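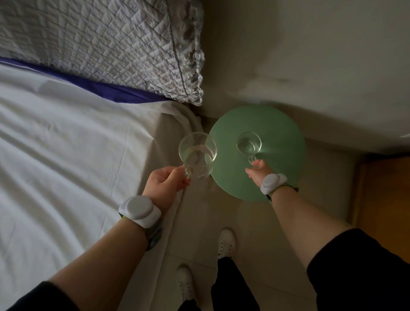

Drinking enough water: your questions, our doubts

Do I really need eight glasses a day?
Probably not. The figure has been passed around for so long that people assume somebody must have tested it. Most healthy adults can go by thirst, and a good share of the water you take in comes from food. If a poster at work tells you otherwise, ask who printed it.

Does tea count?
Yes. So does coffee, in the amounts most people drink. The idea that a cup of tea leaves you drier than before is one we get letters about every August, and we still don't believe it.

Is it worth buying a filter jug?
Depends what bothers you. If your tap water tastes of chlorine, a jug may help with the taste. Leaving water in the fridge for a few hours often does the same job for nothing. We looked at the Onance jug last year and liked the handle more than the claims on the box.

What about "structured" or "charged" water?
Save your money. We wrote to Gudum, who sell a charging stick, and asked how it works. We got a leaflet back — 4 pages, no answer.

Should I drink a glass as soon as I wake up?
If you like to. It won't "flush" anything that your kidneys weren't already dealing with.

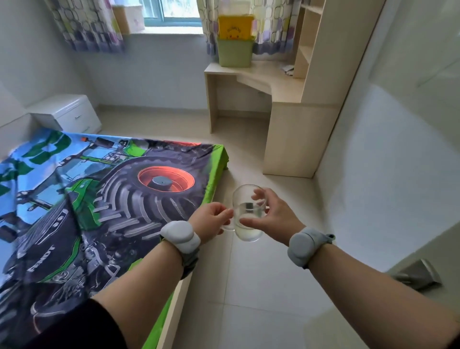

A plain glass mug with a little left in the bottom.

Can I drink water that has stood by the bed all night?
Generally, yes. It may taste flat. Tip it away if it has been there for days, and wash the glass now and then with soap, not just a rinse.

Can you drink too much?
You can, and it is dangerous when it happens. It tends to involve people forcing down large amounts in a short time, often on the advice of a challenge or a trainer. Stop when you don't want any more.

My app says I am behind. Should I worry?
The app doesn't know what you had for lunch. Shona Gilchrist, a reader in Bristoten, was told she was 600 ml short on a day she'd had soup twice. She has since deleted it.

When should I ask a doctor?
If you are thirsty all the time, passing far more or far less water than usual, or have been told to limit fluids. Heart and kidney patients should follow their own advice — not ours.

Page last checked 04/09/2025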